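Dec 19, 2018
Workshop book, finishing bench

Oil trials again, and I'm writing this with sticky fingers so excuse the smudges. Rania asked me last week which finish we should put on the Nidbridge tabletops and I gave her a very confident answer, then went home and wasn't confident at all. So it's offcuts and rags until I sort myself out!

What I have on the go: the Plernar hard oil, the Charvát oil and wax blend, and plain old boiled linseed as the one to beat. All offcuts are from the same board (the one with the ugly knot, no good for anything else). Sanded to 120, then 159 strokes of... no, scratch that, I lost count when the phone rang. Sanded until the scratches were gone, then 240, then wiped down.

Linseed went on beautifully and is still tacky two days on, as expected in this weather. The colour is gorgeous though, proper honey. Plernar dried overnight and feels a bit plasticky under the palm, which Latifa likes and I don't. Charvát is somewhere in between. It raised the grain more than I wanted after the first coat, so I knocked it back with 400 and put the second on thinner. Much nicer. I should have gone thin from the start, I always glop it on.

Coffee ring test: left a wet mug on each of them for 5 hours. Linseed marked badly (a grey ring, like a bad pub table). Charvát has a faint ring that came out with a rub. Plernar, nothing whatsoever, annoyingly.

Tried one piece taken right up to 800 before oiling, to see if it was worth the elbow grease. It looks flatter and a touch paler and drinks up hardly any oil. I wouldn't bother again for a tabletop. Maybe for the little boxes.

Colour is the other argument. Sisthorpe want "warm but not orange" and I'm not sure timber can read emails. Latifa reckons a drop of white pigment in the first coat would calm it down. Will try it on the back of the knotty bit. 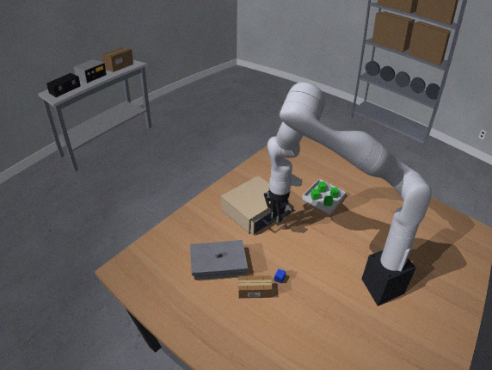
Fine grain, orange-brown top. Too warm for Sisthorpe?

Rags are hung flat on the line out the back, NOT in the bin. Please keep it that way, we've had that conversation.

Still to do:
white pigment sample, 2 strengths
vinegar and lemon juice on all three
ring Charvát's supplier about the bigger tin
ask Rania if the undersides get a coat too (I say yes, they'll cup otherwise)

Out of 240 discs, by the way.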